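## 4. Setting up the Plestard score sheet

The score sheet keeps running totals for a club evening. It holds up to 200 players and does not need a network connection once installed.

1. Open the Plestard folder and start **Score Sheet**.
2. Select **New evening** and enter the number of tables. The limit is 8.
3. Enter the players' names, or load them from last month's list.
4. Set the number of rounds. The default is 10.

**Note:** Names must be unique. Add an initial where two players share a surname.
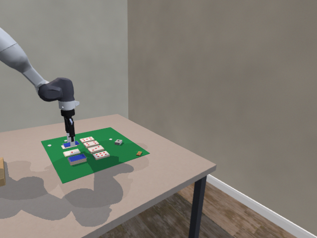 ### 4.1 Entering results

1. Choose the round from the left-hand column.
2. Type each table's score and press **Enter**. Blank boxes count as not played - they are left out of the average.
3. Select **Close round**.

**Caution:** A closed round can only be reopened by the organiser. Check the scores against the paper slips first.

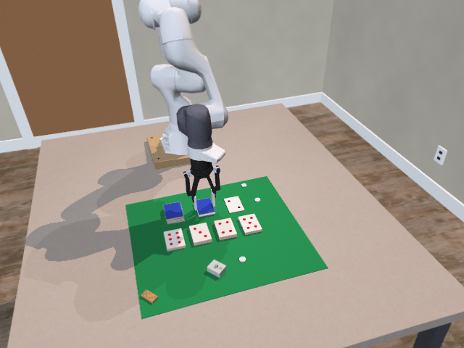
Totals are refreshed when the round closes. If a total looks wrong, select **Recalculate** before editing any scores by hand. The highest total the sheet can show is 1,488; anything above this appears as a row of dashes, but the stored value is correct and will print in full.

To print, see section 5.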